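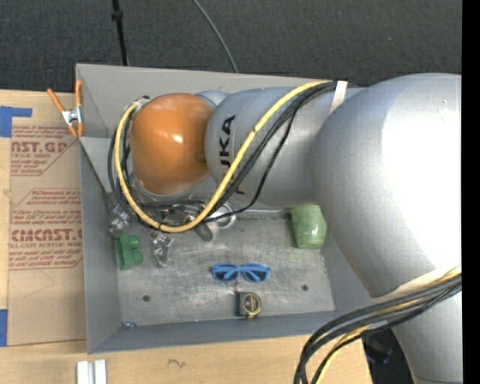 Can it cope with a mixed bin, one where no two things are alike? Rista asked us that before anything else, and it's still the first thing most workshops want to know about the Rekari Mixed Bin Kit.

Yes, and it's the part we enjoy most! Plenty of picking kits are happy with a tray of identical brackets. Ours is meant for the odds and ends: a pair of sunglasses, a tape measure, a green toy block with knobs on it, clear things that catch the light and confuse a lesser camera. You don't have to load a drawing of each item first. The software looks at the bin, picks a grip it likes and has a go, and if the grip isn't good enough it looks again and tries another way in.

What comes in the box

Gripper with quick-change plate
Overhead camera, pole and collar
Control box with the Rekari picking software, version 2
Cable set and 12 reusable straps
5 pairs of spare fingertips
Printed set-up guide

The arm and the bin are not included. Most people already have an arm, and we'd much prefer you used the bin your parts really live in, scratches and all. Open metal bins with sloping walls suit the kit very well - things slide towards the floor and there is room for the fingers to get down beside them.

Setting up

Allow about 680 mm of clear height over the rim of the bin. Clamp the bin down before you teach the corners, and teach them again if it gets knocked. A plain spring clamp on the rim is fine for trials.

Please leave slack in the cables at the wrist. A generous loop looks untidy, we know, but the wrist has to turn a long way to reach into the corners and a tight cable will stop it short. Strap the bundle further up the arm and run the wrist by hand through its full turn before the first automatic pick.

Good to know

Clear plastic is much better in version 2 than it was, though very thin film can still be missed on a scuffed floor. Flat items lying tight against a wall may need a second look. Soft bags are not supported yet. We're working on them with Moroz and the early trials are great fun.

Fingertips for the older Prukitz gripper fit this one too, with the adaptor ring (sold separately).

Page updated 2019-09-22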